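The Jacket Problem
Why soft clothes are still hard for the software that plans a robot's grip

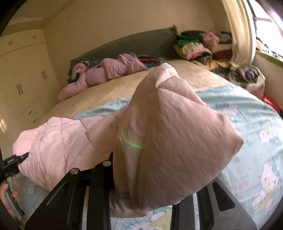
A pink puffer jacket held in the gripper over a bed, with a thin green laser line across the fabric.

Rajitha Siddiqui keeps a list of objects that her planner does not like. Cups were on it once, and later wet spoons. Today the first line says only "jackets, quilted."

Siddiqui writes grasp planning software at Bornent, a small company that wants to teach machines to tidy bedrooms. Her program, called Plivari, receives a view from the gripper and must decide where the two fingers should close. With a box, this decision takes one step. A box has edges, and the edges stay in their place.

"A jacket changes its shape while you are still deciding," she tells me. "The plan was correct, but it was correct for the jacket of one moment ago."

The first version of Plivari made a full model of the cloth before each move. It was beautiful to look at and needed 400 milliseconds for every update, too slow for a sleeve that is already sliding. Her colleague Ruan Maluleke threw the model away in October. The new version looks only at the area close to the fingers, and it makes a fresh short plan every 50 milliseconds.

Maluleke is more careful than proud about this. The short plans are quick, but they forget. If a hood folds over a sleeve, the software may treat both as one thick piece and close on too much fabric. He is now adding a small memory, which keeps the last 11 plans and compares them before the fingers move again.

The training set has 300 jacket grasps so far, all recorded by people in ordinary homes. Siddiqui would like more thin coats and more bad light. She also wants a better replay tool, because at present she must open each recording by hand, and this eats her mornings.

Next on the list are bedsheets. Maluleke has asked her to wait until the memory is ready.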